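Warska Street library is getting its evenings back

20 May 2026

Good news for anybody who works days and likes to read! The library on Warska Street is going back to evening hours in September, and I for one have already put it on the fridge calendar. It'll stay open until nine, 3 nights a week, after two long years of locking up at five.

What changed? A petition, mostly. It sat on the counter at the Parkari bakery all winter (I signed it with powdered sugar on my fingers, sorry) and ended up with 812 names on it. The city council voted on Monday night and I went along, expecting a long one – it took 17 minutes, and that includes the part where the microphone wouldn't work.

The money covers 2 part-time desk jobs, and those get posted next month. The Bermúdez reading room upstairs will be open in the evenings too, so you can sit down with a magazine and stay put for a while.

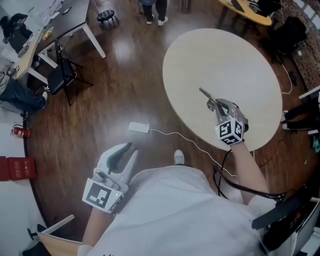 The kids' section will still close at six, which I know some parents were hoping to see changed. I asked about it after the meeting and was told to try again next year, so I will. Parking behind the building stays free after five, and the Hekik bus stops right out front until ten. Bring your old card – they're still good, even the green paper ones.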